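9 août 2020
Par Yevhen Zakharchenko

Projet Mano, rapport d'avancement : journée portes ouvertes de Fivthorpe

Ce rapport porte sur la période écoulée depuis le mois de mars et surtout sur la journée portes ouvertes tenue dans nos locaux de Fivthorpe. La convention prévoyait une présentation publique du simulateur avant la fin du deuxième exercice. Elle a eu lieu dans les délais. Les comptes détaillés vous parviendront séparément.

Nous avons reçu 43 visiteurs, par groupes de 5 au plus dans la salle de démonstration. Les groupes ont suivi le même parcours : une présentation du projet, une séance devant l'écran où tourne la chambre simulée, puis un temps de questions. Le logiciel Flonach, qui sert à bâtir les pièces et à enregistrer les essais de rangement, a été montré dans sa version courante, sans réglage particulier.

La première partie de la séance concernait le meuble de télévision. Ses deux niveaux ouverts obligent le planificateur à choisir une hauteur d'approche avant de calculer la prise, et les petits objets posés près du bord avant restent les plus délicats à traiter. Nous avons consacré une bonne part du printemps à ce cas.

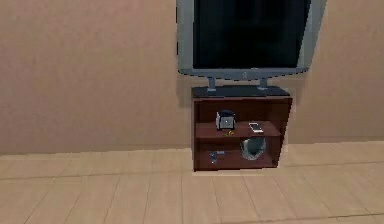
Déroulement des démonstrations

Chaque démonstration comprenait une consigne simple, donnée en français par un visiteur, et son exécution dans le simulateur. Les consignes portaient sur la recherche d'un objet, son déplacement ou l'inspection d'un meuble. Nous avions prévu une liste de secours pour les groupes peu bavards. Elle a peu servi.

Le passage d'une zone à l'autre de la pièce a demandé plus d'explications que prévu. Plusieurs personnes pensaient que le système connaissait d'avance la place de chaque chose. Il dispose d'un plan des murs et des gros meubles, le reste est repéré au fur et à mesure. Nous avons ajouté cette précision à la présentation dès le deuxième groupe. 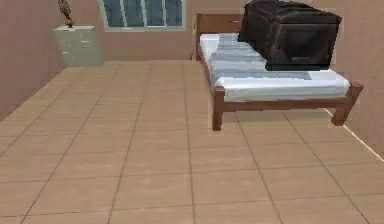

La planification des trajets a été réécrite depuis le dernier rapport. L'ancienne version prenait des marges fixes autour des meubles et renonçait trop souvent. La nouvelle adapte la marge à la vitesse. Côté chambre, le lit presque collé au mur de droite impose d'arriver par l'autre flanc, et le grand espace de carrelage libre jusqu'à la commode suffit pour manœuvrer. Il reste des hésitations dans le choix du point d'arrêt, que nous attribuons à la fonction de coût. Ostrowski, notre sous-traitant pour cette partie, doit livrer une correction avec la prochaine version.

Le volume d'essais est conforme au plan de travail. Nous avons enregistré 1 000 épisodes exploitables, relus et annotés. Les épisodes interrompus ont été écartés du total mais conservés, car ils servent à mettre au point la détection d'échec. Le taux de réussite sur les tâches de rangement atteint jusqu'à 70 % selon la catégorie d'objet. Les objets plats donnent toujours les moins bons résultats.

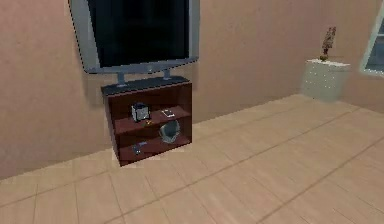 Pour ces objets, deux pistes sont à l'étude. La première consiste à les faire glisser vers le bord de l'étagère avant la saisie. La seconde passe par un changement de l'orientation d'approche, plus coûteux en calcul. Nous comptons trancher après une série d'essais comparatifs, sans dépense supplémentaire.

Retours des visiteurs

Les questions ont surtout porté sur l'écart entre la simulation et un logement réel. Nous avons répondu que les essais physiques relèvent de la phase suivante et que rien ne permet encore d'en annoncer les résultats. La qualité du rendu a aussi été discutée. Elle est volontairement modeste, pour tenir les temps de calcul sur nos machines.
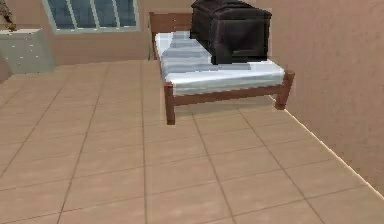
Un visiteur a fait remarquer que les pièces réelles sont rarement aussi bien rangées, et qu'il faudrait évaluer le système dans des logements encombrés avant de parler d'aide à domicile. Il a demandé si les personnes concernées seraient consultées sur le choix des tâches. Cette consultation figure au programme de la phase suivante, mais son format n'est pas arrêté.

Points à régler

La sonorisation de la salle était insuffisante pour les personnes placées au fond. L'accueil a pris du retard en fin de matinée et le dernier groupe a eu une séance écourtée.

Nous demandons votre accord pour reporter une partie du budget de déplacement, non utilisée, sur le poste de calcul. Le montant exact sera joint aux comptes. Une réponse avant le démarrage des essais comparatifs nous permettrait de réserver les machines.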